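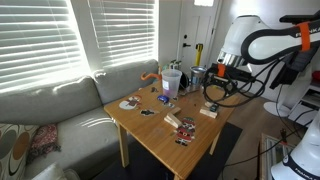 Der Wohnzimmertisch mit dem Franka-Arm, Station zwei beim Besuchstag

Protokoll der Nachbesprechung zum Besuchstag bei Canavano
27. Dezember 2022
Beginn kurz nach dem Mittagessen, Ende, als der Kaffee alle war

Vorweg: Ich habe mitgeschrieben und gleichzeitig mitgeredet, beides geht bei mir nur halb gut. Wer etwas anders in Erinnerung hat, schreibt es mir bitte direkt, dann ändere ich es. Namen lasse ich wie immer weg, wir wissen ja, wer was gesagt hat.

Anwesend waren wir vom Arbeitskreis Wohnen und Technik fast vollzählig, dazu zwei Gäste von Oswood, die beim Besuch dabei gewesen waren und netterweise noch geblieben sind. Entschuldigt fehlte die Gruppe aus Hollstead, die wollte ihre Eindrücke schriftlich nachreichen. Bis heute habe ich nichts bekommen — kleine Erinnerung an dieser Stelle!

1. Protokoll der letzten Sitzung

Wurde angenommen. Eine Korrektur: Beim Thema Raummiete hatte ich 60 Euro geschrieben, richtig sind 67. Mein Fehler, ich hatte die Endreinigung vergessen.

2. Eindrücke vom Besuch

Wir haben reihum erzählt, was hängen geblieben ist, und das hat deutlich länger gedauert als geplant. Fast alle haben mit dem Wohnzimmer angefangen. Wir hatten ja eher mit einer Halle und gelben Linien auf dem Boden gerechnet, und dann steht man in einer Stube mit grauem Sofa und weißen Jalousien, die Sonne liegt in Streifen auf der Rückenlehne, und über den Holztisch ragt dieser große weiße Arm. Eine aus der Runde meinte, sie hätte sich am liebsten gleich hingesetzt. Mir ging es genauso.

Beim Tisch waren wir uns einig, dass gerade das Durcheinander überzeugt. Da liegen ein flacher Weihnachtsmann und ein Schneemann mit rotem Schal, ein paar Holzklötze, ein orangefarbener Spielzeughaken, ein Plastikbecher mit einem Rest von etwas Lilafarbenem, Krümel auch. So sieht es bei mir zu Hause nach einem Nachmittag mit den Enkeln aus, und zwar an einem guten Tag. Die Leute von Oswood haben erzählt, dass sie selbst nur mit ganz aufgeräumten Tischen üben und dass ihnen beim Anblick etwas mulmig geworden sei. Auf meine Frage, ob sie das jetzt ändern wollen, kam ein langes Ausatmen und dann ein Ja.

Zur Vorführung selbst gingen die Meinungen auseinander. Die einen fanden es beeindruckend, wie ruhig der Arm sich bewegt, die anderen hätten sich mehr Tempo gewünscht. Ich gehöre zur ersten Gruppe. Wenn so ein Gerät einmal bei meiner Mutter in der Wohnung arbeiten soll, darf es sich gerne Zeit lassen. Aus der zweiten Gruppe kam der Einwand, dass ein Tisch, der erst nach einer Stunde frei ist, niemandem das Abendessen leichter macht. Auch wieder wahr.

Länger diskutiert haben wir über den Becher. Beim Zusehen hatten mehrere von uns die Luft angehalten, denn ein Holzklotz verzeiht einen schiefen Griff und ein Getränk eben nicht. Wir wollen bei Canavano nachfragen, wie mit Flüssigkeiten geübt wird und ob es Unterschiede zwischen dem leichten Plastikbecher und dem Becher aus Edelstahl gibt, der auch auf dem Tisch stand. Die Frage übernehme ich.

3. Kritische Punkte

Die schwarzen Kabel. Sie hängen vom Ende des Arms in einem wirren Knäuel Richtung Boden, und drei von uns haben das unabhängig voneinander auf ihren Zetteln notiert. Für einen Versuchsraum ist das sicher in Ordnung, in einer Wohnung mit Rollator möchte ich es nicht haben. Dasselbe gilt für den Teppich unter dem Tisch, aber der ist ja bei vielen Leuten zu Hause sowieso schon das Problem, mit oder ohne Roboter.

Auch die orangefarbenen Gurte am Arm wurden angesprochen. Einige fanden sie beruhigend, einer sagte, sie erinnerten ihn an einen Umzug. Wir haben das nicht weiter vertieft.

Der Platzbedarf hat uns alle beschäftigt. Neben dem Tisch war noch der Sockel eines zweiten Geräts zu sehen, und damit wird es in einem normalen Zimmer doch eng. Aus der Runde kam die Zahl 80 Zentimeter, so breit sollte nach unserem eigenen Merkblatt jeder Durchgang bleiben. Wir haben an Ort und Stelle leider nicht nachgemessen, obwohl ich den Zollstock in der Tasche hatte (ja, ich weiß).

4. Was wir zum Ablauf sagen wollen

Die Begrüßung war herzlich, die Einführung gut verständlich und zum Glück kurz. Gewünscht hätten wir uns mehr Sitzplätze, gerade an der zweiten Station stand man recht lange. Außerdem war es hinten schlecht zu hören, sobald sich vorne zwei Leute unterhielten. Ein kleines Mikrofon würde schon helfen.

Sehr gelobt wurde, dass wir jederzeit dazwischenfragen durften und dass auch einmal jemand geantwortet hat: Das wissen wir noch nicht. Ich schreibe das ausdrücklich auf, weil es bei anderen Vorführungen schon anders war.

Der Saft war zu süß, das soll bitte trotzdem ins Protokoll. Gut, steht drin.

5. Kosten

Für die gemeinsame Anfahrt sind 326 Euro angefallen. Der Betrag wird wie besprochen aus der Fahrtkasse bezahlt, die Quittung liegt bei mir. Keine Gegenstimmen. Wer privat gefahren ist und noch Parkscheine hat, gibt sie mir bitte gesammelt und nicht einzeln zwischen Tür und Angel.

6. Wie es weitergeht

Oswood lädt uns zum Gegenbesuch ein, angepeilt ist der Juni. Wir haben mit großer Mehrheit zugesagt, eine Enthaltung wegen Urlaub. Versprochen wurde uns bei der Gelegenheit ein unaufgeräumter Tisch, und ich habe angeboten, passendes Material mitzubringen. Davon habe ich wirklich genug.

Shao hat angefragt, ob wir unsere Beobachtungen für deren Rundbrief zusammenfassen können. Wir machen das, aber höchstens eine Seite, und vor dem Verschicken liest die ganze Runde einmal drüber. Den ersten Entwurf schreibt dieselbe Zweiergruppe wie beim letzten Mal. Das Foto vom Tisch würden wir gern dazugeben, dafür brauchen wir noch das Einverständnis von Canavano.

Diskutiert, aber nicht beschlossen: ein eigener Fragebogen für künftige Besuche. Mir persönlich wäre ein Blatt mit viel Platz zum Kritzeln lieber als noch eine Liste zum Ankreuzen, da stehe ich aber ziemlich allein — wir nehmen das Thema beim nächsten Mal wieder auf.

7. Verschiedenes

Nach dem Besuch ist an der Garderobe ein grauer Schal liegen geblieben. Er ist jetzt bei mir.

Der Schlüssel zum Materialschrank klemmt immer noch. Bitte nicht mit Gewalt, sondern leicht anheben und dann drehen.

Offene Aufgaben
Nachfrage bei Canavano wegen der Becher und der Kabelführung: ich
Einverständnis für das Foto: ich, im selben Schreiben
Entwurf für den Rundbrief von Shao: die Zweiergruppe
Dankeskarte an Canavano: liegt zum Unterschreiben im Büro aus
Schriftliche Eindrücke: Gruppe Hollstead

Der Termin für die nächste Sitzung kommt per Rundmail, sobald der Raum bestätigt ist.

Für das Protokoll: die Schriftführerin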